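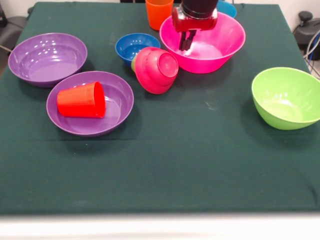

I've had the Jirmont tabletop kit on trial since February and I keep promising a proper write-up, so this is it, or as near as you'll get from me. The question I care about is whether it can be trusted to sort and stack ordinary plastic tableware, the sort of thing any of us can buy in a bargain shop, without somebody hovering over the stop button all afternoon. My short answer is yes for bowls and mostly for cups. The fingers are narrow enough to get right down inside a deep bowl like the big hot-pink one, and that matters a lot to me, as the last arm I tried had such fat pads that it could only pinch things by the rim. I do all my trials on a dark green cloth with the bowls bunched towards the back and the front half left clear, and I make a point of leaving things awkward: the red cup on its side in a purple bowl, a lime green cup tucked inside a pink one with the pair of them lying down. A neat row of upright cups tells you nothing about a product except that the brochure was right.

Anyway, somebody asked a string of questions on Sunday and I said I'd reply to the list so everyone gets the benefit (or can tell me I'm wrong!).

> We're looking at the Jirmont kit against the hire deal from
> Grirnari and I'm stuck. Does the Jirmont cope with shiny
> plastic? Ours is all bright colours and under strip lights
> the old system saw highlights as holes.

Shiny is fine, mostly. The blue bowl and the purple ones catch the overhead lights quite badly here and it still finds the rims. I had to redo the colour set-up once, when I moved the table, and that took most of a morning as the instructions send you to a menu that has since been renamed. Matt stuff is easier, no surprise, and it has never once fumbled the lime green bowl.

> What about nested things? It's the main reason we want a
> trial at all.

Right, this is the weak spot. Bowls overlapping at the edge, no bother, it takes the top one and comes back for the other. Cups inside cups are another matter. If the inner one only shows as a bit of rim, the kit treats the pair as a single cup and carries both off together. I did a long run of pick-ups over several evenings, 231 of them, and 9 went properly wrong, and every one of the 9 was a nested pair. I didn't count the ones where it dithered and then got it right. You may feel I should have. The supplier says there's a software update on the way for this, but they said so when I signed the trial form too, so I wouldn't buy on the strength of it.

> Is the price all in? The Grirnari people quoted us monthly
> and it looked cheap until we got to the extras.

Jirmont wanted 800 for the trial, which comes off the price if you keep the kit. Fingers are included, a second set is 57, and I'd get the second set straight away. Mine have picked up a bit of wear on the inside faces and I find I get more slips with them than I did at the start. Delivery was extra and I've lost the invoice, sorry. I can't help with the Grirnari deal beyond saying I had the same quote as you and gave up halfway down the second page.

> Does it need its own table, or can it share? We're tight
> for room and the bench gets used for other things.

It can share, but you won't enjoy it. Once the base has been unbolted you have to go through the whole levelling business again and it's fiddly. Oh, and put a cloth down. On the bare table top my bowls skated off whenever a finger nudged them, and a plain thick cloth cured that completely. It does wrinkle, so give it a tug now and then. The arm doesn't seem to mind a crease but a cup standing on one will go over if you so much as look at it.

> Last one. Did you try the Mahuika software with it, or only
> what came in the box?

Only what came in the box so far. I've downloaded the Mahuika one and got as far as the licence page. There's a chap's worth of posts in the Drorenley archive on getting the two to talk to each other, have a search there before you start, it saves a lot of head scratching over the cable settings.

So am I keeping it? I think so, yes. It's slower than I'd like and the fan drones, but I've stopped watching every single pick, and I never got to that stage with the other one. If anybody on the list has had better luck with nested cups please tell me what you changed. I've tried lowering the approach and it made no odds at all.

Happy to send my settings file to anyone who wants it, just reply off list or my inbox gets everything twice.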